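Cleaning a mechanical keyboard at the bench

Workshop tips, sheet 30
Last revised 19/12/2021

Scope

These notes cover routine and full cleaning of compact mechanical keyboards with removable keycaps. They do not cover membrane keyboards, laptop keyboards or boards that have taken a full cup of something sweet, which need the switches removed and are dealt with on a separate sheet. Read the whole procedure before pulling the first cap.

Work surface

Use a flat, light-colored surface larger than the keyboard on every side. A white board laid over the bench top is the standard arrangement here. Springs, screws and the small clips from stabilizers show up against white, and the board can be carried to the sink and wiped down separately. An old shelf panel or a dry-erase board will do. Stains in the surface do not matter. Grit does, and should be brushed off before the keyboard goes down, or it will end up in the case feet.

Avoid towels. Lint catches on switch stems, and small parts vanish in the loops. If the board slides, put a sheet of drawer liner between it and the table, not between it and the keyboard.

Tools

Wire keycap puller. The plastic ring type scratches the sides of the caps and is worth replacing.
Soft brush, 1 inch, natural or nylon bristle, kept only for this job.
Hand blower or a vacuum with a brush nozzle on low.
Isopropyl alcohol, 90 percent or higher, in a small dropper bottle.
Cotton swabs and two lint-free cloths.
Shallow bowl and strainer.
Dish soap without bleach or citrus oil.
Small screwdriver if the case is to be opened.

Routine cleaning

Every month or so for a keyboard in daily use.

1. Unplug the cable. On wireless models, also set the power switch to off.
2. Turn the keyboard upside down over the board and tap the back of the case with the flat of the hand. Turn it 90 degrees and repeat.
3. Brush between the rows, working from the top row toward the spacebar so that debris leaves at the front edge.
4. Blow out what remains. Hold canned air upright and keep the bursts short. A tilted can spits propellant, which can cloud some plastics.
5. Dampen a cloth with alcohol and wipe the tops of the caps. Painted legends may lift, so test on a key that gets little use. Dye-sublimated and double-shot legends are not affected by a quick wipe.
6. Wipe the sides of the case last, with a fresh part of the cloth.

Full cleaning

Twice a year is sufficient in a clean room. In a workshop, or a house with pets, every three months.

1. Photograph the layout from directly overhead. Compact boards often have a nonstandard right-hand column, and the caps there can be the same size but of different row height.
2. Pull the caps straight up. Hook the wires under opposite corners, turn the puller slightly until it seats, and lift without rocking. Start with the single-width keys.
3. Leave the wide keys until last: spacebar, Enter, Backspace and the shifts. These sit on stabilizers. Lift each end a little at a time, and stop if one end resists. Some older boards use a wire that clips into the cap and has to be unhooked with a fingernail.
4. Put the caps in the bowl with warm water and a few drops of soap. Keep the water below 104°F. Soak for 30 minutes, agitate by hand, drain in the strainer and rinse twice.
5. Dry the caps stem side down on a cloth overnight. Water sits inside the stem cross longer than expected – a cap that looks dry from above can still carry a drop into the switch.
6. With the caps off, vacuum the plate. Loosen stuck matter with a dry swab, then a swab with one drop of alcohol. Do not flood the plate, and keep alcohol away from lubricated stabilizers.
7. Refit the wide keys first, pressing down directly over each stem. Fill in the rest from the photograph.
8. Press every key once before plugging in. A cap that returns slowly is usually seated crooked or touching its neighbor.

Holding the keyboard

A compact keyboard is light and will creep across a smooth board under a brush or a puller. Steady it by the case at the left and right edges, level with the middle row. Pressure goes inward, never down on the keys.

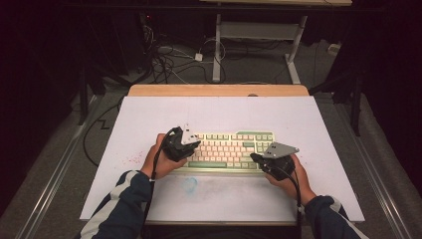
Milagros Collado adds that side pressure should stay light on any case made in two halves. She had a seam open up on a Birnus after leaning on it during a stubborn spacebar, and it took a new set of clips to close it. Her own method is to put one hand flat against the side of the case and use the other for the puller, turning the keyboard around when she reaches the halfway point.

The point is a fair one for snap-fit cases. Screwed cases tolerate more, but there is no benefit in using force. If a cap will not come off with a straight pull, the usual causes are a dried spill in the stem or a tight aftermarket cap. For a spill, run one drop of alcohol down the side of the stem, wait five minutes and try again.

Two-tone keycap sets

Sets with light caps and colored accents show wear unevenly. Cream and off-white caps pick up finger oil on the home row first, and they yellow in direct sun. The accent caps hide the oil but shine sooner under use. Wash both colors together so that any slight change is the same across the set. Do not use peroxide brighteners on half of a set – the match is rarely recovered.

Polishing shine off a cap with fine abrasive is sometimes suggested. An 800 grit sheet will dull the surface, but it also removes the molded texture, and the cap shines again within weeks. Replacement is the better course.

Cables and storage

Wipe cables with a damp cloth from the connector outward. Coil loosely in a loop no smaller than a saucer. Detachable cables should be removed before the keyboard goes in a drawer, as a plug left in place puts side load on the socket.

Store the keyboard flat, keys up, under a cover or a folded pillowcase. Do not seal it in plastic straight after cleaning. Leave it one full day in the open first.

Fault check after cleaning

One key dead: remove the cap, apply one drop of alcohol at the stem, press the switch 30 times, let dry.
Spacebar rattles: stabilizer wire out of its clip on one side.
Key repeats: moisture or dirt on the contacts. Unplug and leave overnight before doing anything else.
Whole row dead: reseat the cable, then try another port. If the fault stays, the board needs to be opened and the connector inspected.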